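Chapter 4
Looking After the Fingers

I'll start this chapter with a confession. The first gripper I ever took care of, back at Delley, went 86 days without anyone so much as wiping its pads, and I was the one who had signed for it. I'd been so busy fussing over the software that I forgot the only part of the thing that touches the world is a pair of soft, ridged pads (mine were full of lint and desk crumbs by then, and I was blaming the calibration for every dropped pen!).

So we're going to spend a whole chapter on fingers. We'll work on the hand-held kind, the tool you carry around yourself to record a grasp, and most of what you learn will carry over when you meet the same fingers on an arm in Chapter 7. You'll need a screwdriver that fits, a lint-free cloth, a soft brush and a notebook. Please do get the notebook. I log every pad change in mine, and I swap the pair at 500 grasps on smooth objects, or sooner if the ridges start to look shiny.

Before you take anything apart, learn what a good pair looks like at work. I like a computer mouse for this. It has curves, it's light, and you've probably got one within reach. Bring the fingers down on either side and stop before you close. Check that the pads lean in evenly, that the ridges are clean all the way across, and that the screws in both base plates are where they should be. 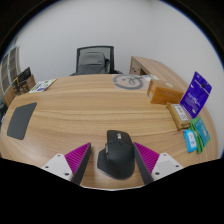
Binta Usman thinks I have the order backward, and that a beginner should check the screws first and leave the pads for later, because a loose base plate will make a perfectly good pad look crooked. I've argued with her over this since the Skala course, and I'll admit I lost one round badly: I replaced two pads in July before I found the screw that was backing out.

Do it her way if you like, as long as you do both. In Section 4.1 we'll take off the left finger, clean under the plate and put it back. Keep the right one on while you work, so you have something to compare against.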